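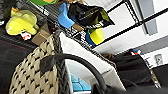

Woven basket with fabric liner.

Urkholm College, Audio Production
Handout 11: Planning and Recording the Guest Interview

Students are expected to read this handout before the studio session. It covers the guest interview as used in a music or talk podcast. Solo episodes were covered in March.

1. Before the recording
The guest should receive a short written outline, including the general topics and the expected running time. Full questions are not sent in advance unless the guest asks for them. A signed release form must be on file before any audio is uploaded to Prilero.
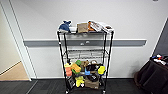 Questions from listeners may be used if they are submitted through the show's own form. The producer reads every question first and removes names, addresses and anything that would identify a third party. No more than 13 listener questions are carried into one session.

2. In the studio
Record each speaker on a separate track. Ask the guest to talk about breakfast or the trip to the studio while levels are set. Leave a short silence at the start of each track for noise reduction.

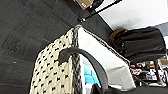 If a guest raises a sensitive subject, the host may pause the recording. The guest may ask for a passage to be removed up to the time of publication.

3. Editing
Raw interviews often run over 50 minutes. Cut repeated answers first, then long introductions. Music by the guest may be played only with written permission from the rights holder.

Assignment
Submit an edited interview and a one-page outline to the Bouvier Room by June 30, 2021.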